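3. Materials and Procedure

3.1 Setting and participants

The study was carried out in the town of Mirnstead, where small shops have long sold gift parcels made up on the counter from loose stock. Parcels of this kind are given at weddings, at the end of the school year and to households that have recently moved. Earlier work by Godinho and Tilahun treated the parcel mainly as an economic object and recorded its price and contents. The present study is concerned with the point at which the parcel is opened, and with how the outside of a container shapes what the person receiving it expects to find.

Forty households took part. Each was visited twice, once in January and once in May, by Akosua Kyei or Fathima Munasinghe. Visits began at four in the afternoon where possible, so that children of school age could be present. One adult in each household acted as the main respondent, and other members were free to comment. Remarks made by other members were written down separately and are reported only in Section 5.
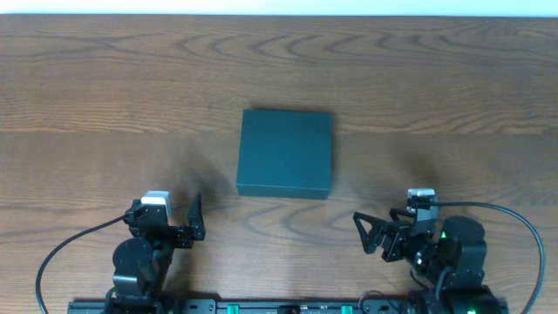

Expectation was recorded before any container was opened. Respondents were asked to say what they thought a gift box might hold, who might have sent it, and whether they would open it at once or put it aside. In the pilot interviews, strong colours and printed patterns drew comments on the shop of origin, which made the answers hard to compare. Plain containers were therefore preferred. A low, square box in a dull dark teal, such as the one in Figure 1, gives little away about its contents, and respondents had to rely on their own experience of similar gifts. Several older respondents linked a flat shape with handkerchiefs or writing paper, while younger ones more often named sweets.

3.2 Contents and their arrangement

The second part of each visit dealt with contents. Respondents were asked to describe a parcel they remembered receiving and then one they remembered giving. These accounts differed in a regular way. Received parcels were described from the top down, in the order in which things had come out. Given parcels were described by cost, with the dearest item first, or by the person for whom each item had been meant.

Snacks and sweets were mentioned in both sets of accounts more often than any other class of goods. Their place in the parcel was rarely a matter of chance. Respondents spoke of bright wrappers as things to be seen first, and of heavier goods as things to be placed low down. In Veker, the district nearest the old market, it was also thought proper to leave one item outside the container and hand it over separately.

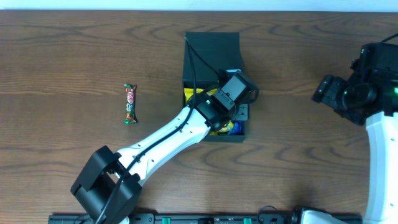 Does a full box count for more than a good one?

Most respondents thought that it did, provided the gift was for a family. For a single person, quality was held to matter more, and a half-filled box gave no offence.

This distinction was not expected at the start of the study. It was added to the interview guide for the May visits, and respondents first seen in January were asked to go over their earlier answers with it in mind. Few changed them.

The interviews produced 586 separate statements about gifts. Of these, 200 referred directly to the container and were coded by two readers working apart. Where the readers disagreed, the statement was passed to Parveen Nanayakkara, whose decision was final. The coding scheme is based on the one used in the Sekomlow survey of household exchange, with the category "wrapping" divided into outer paper, lid and inner lining.

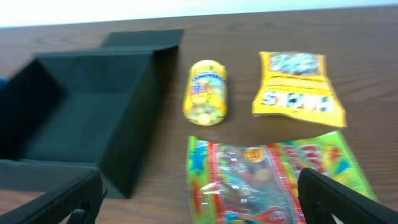 Figure 1 (continued). Open black box with packaged snacks and sweets.

3.3 Reuse of containers

A final set of questions concerned what became of the box once it was empty. Respondents were asked whether they had kept any gift box for longer than a year and, if so, what was now stored in it. Twenty households were able to produce at least one such box during the visit. Sewing materials, receipts and photographs were the usual contents. Boxes with an attached lid were said to last longer than those with a separate one, although

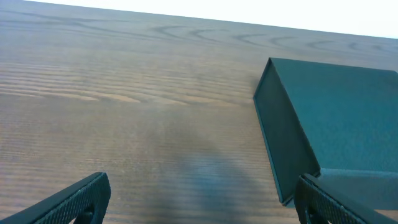 this view was held most firmly by respondents who had kept only the former. A kept box was seldom given away again within the family. It could, however, be passed to a neighbour, and in that case it was expected to contain something, even if only a few biscuits. An empty box handed over by itself was described by respondents in Veker as unlucky, and by those elsewhere in the town as merely careless. The two terms were coded separately, and the difference between districts is taken up in Section 4.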